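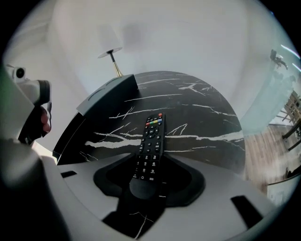 4. Setting up the living room

This section explains how to arrange the side table, the lamp and the remote control after the furniture is delivered. Please finish section 3 (assembling the Selow table) before you begin. The work takes 45 minutes for one person, a little more if the television was not yet tuned.

4.1 Placing the table

The Selow is a round table with a black top and white veins in a marble pattern. No two tops have the same veins, so please do not compare yours with the one in the showroom.

1. Choose the place where the table will stand. Leave 500 mm between the table and the seat, so that a person can pass with the knees.

2. Leave 200 mm between the rim of the table and the wall. The lamp shade is wider than its stem and it must not touch the wall.

3. Put the table down on its foot. Do not drag it across the floor. On carpet, lift it and set it down again after one day, when the pile has pressed flat.

4. Press on the rim with your hand at several points. If the table rocks, turn the levelling screws under the foot until it stands still.

5. Remove the protective film from the top. Pull slowly, from one side to the other side. If some glue remains, wipe it with a cloth and warm water with a drop of dish soap.

Caution: Do not lift the table by the rim. Hold it under the top, near the column.

Note: The black surface shows dust and fingerprints more than the lighter colours. A dry soft cloth is enough on most days. Do not use a scouring powder or the rough side of a sponge -- the scratches can not be polished out at home.

4.2 Placing the lamp

The Drillik lamp has a white fabric shade and a slender stem in gold colour. It comes in two parts and the bulb is packed separately.

1. Check that the plug is not in the wall outlet.

2. Stand the stem on the table, toward the back. The front half of the table should stay free for cups, books and the remote control.

3. Take off the ring at the top of the stem, put the shade over the socket and turn the ring back by hand. Do not use pliers.

4. Screw in the bulb. Use only the type that is printed on the label inside the socket.

5. Lead the cable down behind the table and fix it to the column with the 2 clips from the small bag. Leave a little slack at the foot so that nobody pulls the lamp down when the table is moved.

6. Put the plug in the outlet and switch on the lamp. Look at the shade from your seat. If it stands crooked, switch off the lamp, let the bulb cool, and loosen the ring by half a turn. Straighten the shade and tighten the ring again.

Caution: Do not lay a scarf or any other cloth over the shade. The fabric lets the light through by itself and it needs air.

Note: If you see the lamp reflected in the television screen, move the lamp to the other side of the table. A small move is often sufficient.

4.3 Preparing the remote control

The remote control for the Zuvis television is black. The red power button is near the top. Under it there is a short row of coloured buttons (red, green, yellow, blue), then the round directional pad. The marks on the small buttons are faint on some remotes, so we recommend to do these steps with the lamp switched on.

1. Slide off the battery cover on the back side and put in the batteries. The plus and minus signs are moulded in the compartment.

2. Close the cover until it clicks.

3. Point the top of the remote toward the television and press the red button one time. The television needs a few seconds to start. Do not press again during this time, or it will switch off.

4. Choose your language with the directional pad and confirm.

5. Follow the menu on the screen to search for channels. The coloured buttons have different functions in different menus. Their meaning is always written in the bottom line of the screen.

If the television does not react:

-- check the direction of the batteries

-- check that nothing stands between the remote and the television, also not the lamp

-- try from a shorter distance

Note: Keep the remote always in the same place, for example at the front of the table. Do not leave it beside a glass. A wet remote must be opened immediately and the batteries taken out.

4.4 Cleaning the remote control

Take out the batteries first. Wipe the buttons with a cloth that is a little damp and then with a dry one. For the narrow spaces between the small buttons, a soft toothbrush is good. Do not spray cleaner directly on the remote.

4.5 Before you continue

Keep the film, the corner pieces and the lamp carton until you are sure that nothing must be returned. Our Rutherford warehouse accepts returns only in the original packing.

Continue with section 5, Hanging the curtains.

Set-up guide, living room set. Revised March 2023.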